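Threads > Musa Ogundipe > Play kitchen, November

Okay friends, a few of you asked how the toy kitchen sort-out is going, so settle in, because I have feelings about felt fruit and I'm going to share all of them. (1/8)

Background for the new people: my niece is coming to stay with us in Kisovthorpe for 5 nights and she's at the age where everything is a restaurant. You sit down, you get served a strawberry, you pay her, you get served the same strawberry again. I love it so much. (2/8)

So the play food had to come out of the hall closet. Taha Tawfik gave us his family's old set when his boys outgrew it, and it's the soft kind, which I can't recommend enough if you have downstairs neighbors. A wooden carrot dropped at 6 a.m. is a very loud carrot! (3/8) 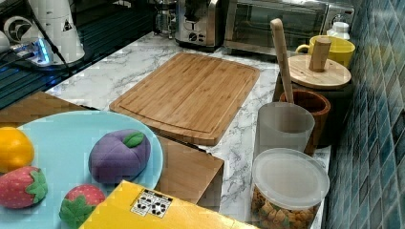 1 min read · 8 posts

The blue plate is fruit only, and yes, the purple plum with its little leaf is my favorite. The strawberries come a close second, mostly for those green tops. I've promised myself I won't get attached and keep one on my desk. (We'll see.) (5/8)

The big bamboo cutting board is ours and very much a grown-up board, but I know exactly who is going to want it for her restaurant, so I'm looking for a small one she can call her own. Rathnayake on the corner used to carry kid-sized ones. If anybody has been in lately, tell me whether they still do? (6/8)

Cleaning question, while I have you. I usually wipe soft toys down with a cloth and a drop of dish soap, then leave them on a towel overnight. Taha says he put the whole lot in a pillowcase and ran it on cold, no trouble. I'm tempted, but the felt bits make me nervous — has anyone done it and had the leaves stay on? (7/8)

Next up are the vegetables, then the tiny pans, then the bread, and I still have to make her a menu. Prices to be set by the chef. Last time a lemon cost me 69 dollars and she wouldn't give change. (8/8)

Recent from Musa
- Blanket forts, and which chairs hold up best
- The hall closet, part two
- Prukside library story hour, now mornings
- Does anyone want 188 crayons?

Last updated in November, 4:40 p.m.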